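When a Laundry Robot Doesn't Let Go
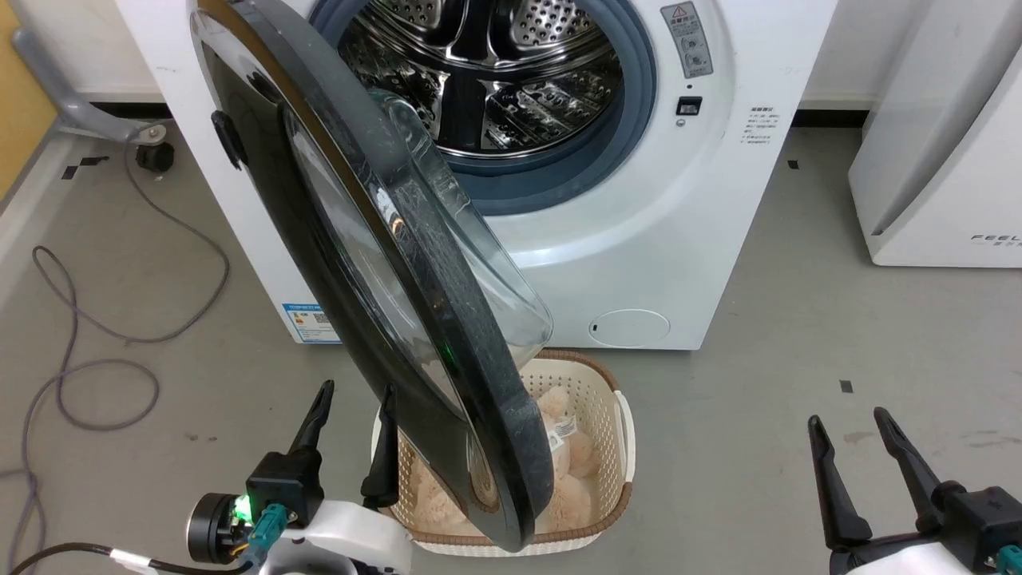

Robots can be taught to do the wash. A robot can pick things up out of a basket, put them through the round door of a washing machine, and push the door shut. It sounds easy. You may have done it yourself this week. For a robot, each part of the job is hard, and sometimes it goes wrong.

One robot that went wrong is called Bundley. It has two arms and works at a test lab in a town called Barroso. One afternoon in July, Bundley was loading a washing machine. It picked up a soft toy and put it in the drum, which is the metal part inside that spins. Then it was supposed to open its fingers and pull its arm back out.

The fingers opened, but only a little. A loop of the toy's fur was still caught between them. Bundley pulled its arm back, and the toy came too. The toy got stuck against the edge of the door. Bundley kept pulling.

Why didn't it stop?

If your sleeve catches on a door handle, you feel a tug. You stop right away, and you don't have to think about it. Your skin and muscles send a message to your brain very fast.

Bundley doesn't have skin. It has motors in its arms, and a computer checks how hard each motor is working. When a motor works too hard, the computer is supposed to say "stop." The number that sets how hard is too hard is called a limit.

On that day the limit was wrong. Someone had raised it the week before so that Bundley could push a stiff door closed. Closing the door needs a strong push. Taking an arm out of the drum doesn't. The limit should have gone back down after the door test, and it stayed high.

So Bundley pulled for 34 seconds. The washing machine slid forward a little on the floor. Then a person pressed the stop button.

What is the stop button?

Every robot in the lab has one. It is big and red, and it cuts the power to the motors. It does not ask the computer first. This matters, because the computer might be the thing that is making the mistake.

The person who pressed it was Inmaculada Peñalver, an engineer. She was standing 2 meters away, which is where the lab's rules say to stand when the robot is moving. She did not try to grab the toy or the arm. A robot arm can pinch a hand very badly, and a stuck arm can jump when it comes free.

What was broken?

The rubber ring around the opening of the washing machine had a small tear. This ring is called a gasket. It presses against the door and keeps the water inside. With a torn gasket, water can leak onto the floor, so the ring had to be changed before anyone used the machine again. The toy lost some fur. One of Bundley's fingers was bent and was replaced too.

No one was hurt.

How did they find the cause?

Robots like Bundley keep a log. A log is a list of everything the robot did and when it did it. The log from that afternoon had 2337 lines. Peñalver read it from the bottom up, starting with the moment the power went off. She found the limit on a line near the top, where Bundley had loaded its settings for the day.

What changed?

Bundley now has two limits, a high one for pushing the door and a low one for everything else. The high one switches itself off when the door is shut.

Bundley also looks at its fingers after it lets go of something. If its camera sees anything between them, it stays still and tries opening them again. After that it waits for a person.

The lab tested the new rules with 58 loads. They used towels, socks and toys with long fur. Bundley got caught on some of them. Each time it stopped pulling in less than a second.

Words to know

Drum: the round metal part of a washing machine that holds the clothes and spins.
Gasket: a soft ring that keeps water from leaking out.
Gripper: a robot's hand.
Limit: a number a machine is not allowed to go past.
Log: a record of what a machine did.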